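Illholm Residents' Association
Minutes of the monthly meeting, August
Held in the meeting room at Jollivside, 7:00 pm

Present: Rasa Luik (chair), Drahomíra Vondráček, Vratislav Vondráček, Ruxandra Gavrilă
Minutes taken by: Sabina Trnka

1. Minutes of the last meeting
Read and approved with one correction. Under item 4, the drain is on the north side of the parking lot, not the south side.

2. Swap day
Rasa said the clothing swap will be on a Sunday, doors open at 10 am. Clothes should come clean and folded. Coats and shoes go in the hallway, everything else on the tables. Drahomíra asked for a limit on what each household can bring, as last year the leftovers sat in the shed until spring. Agreed on one large bag per household. Whatever is left at 3 pm goes to the thrift store the same day. Vratislav will drive.
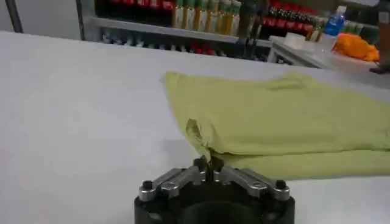

Folded cloth in pale yellow-green, item 2.

Ruxandra will put up the notices in the stairwells. She wants the text by the end of the week.

3. Money
The balance stands at $3,054. One bill is open, $389 from Gresar for the repair of the side gate. Vratislav said the gate still drags on the ground when it is fully open. Agreed to hold the payment until Gresar has come back to look at the lower hinge. Rasa will call them.
Drahomíra asked if the yearly dues could stay at $50. No one wanted to raise them. Dues stay as they are.

4. Bicycle room
The lock has been changed. Keys can be picked up from Sabina in the evening, one per household, against signature.
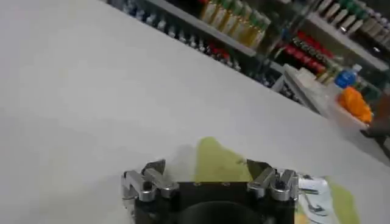 A second key costs extra and has to be ordered. Vratislav reported that several bicycles in the back row have flat tires and no name tags. Tags will be handed out with the new keys. Bicycles without a tag at the end of next month will be moved to the shed and kept there over the winter. Ruxandra thought this was too strict for people who are away for the summer. After some discussion it was agreed that she will write to the households that have not picked up a key.

5. Noise from deliveries
Two complaints were received about the bakery truck from Yalçınkaya, which unloads under the bedroom windows before 5 am. Rasa has spoken with the owner. He offered to have the truck unload on the street side - the ramp there is steeper, but his driver is willing to try it. To be looked at again next month.

6. Questions from residents
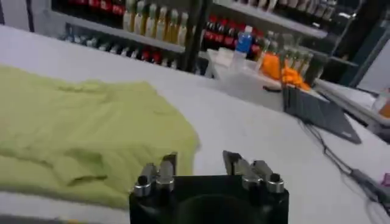 Can children's clothes be brought to the swap day?
Children's clothes are welcome in all sizes, and they will have their own table next to the door.

A written question about the laundry room hours was also received. The hours are unchanged, 7 am to 9 pm. The sign on the door is out of date and Vratislav will replace it.

7. Any other business
Drahomíra asked for more chairs at the next meeting - the ones in the storage closet need new feet before they can be used. Sabina will get a price.
Ruxandra asked about drinks for the swap day. Rasa will find out what they would cost.

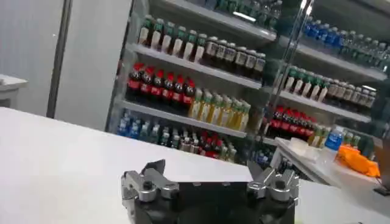 Bottled drinks in the glass-front refrigerator, item 7.

The meeting closed at 8:40 pm. Next meeting same time, same room. Items for the agenda to Sabina in writing.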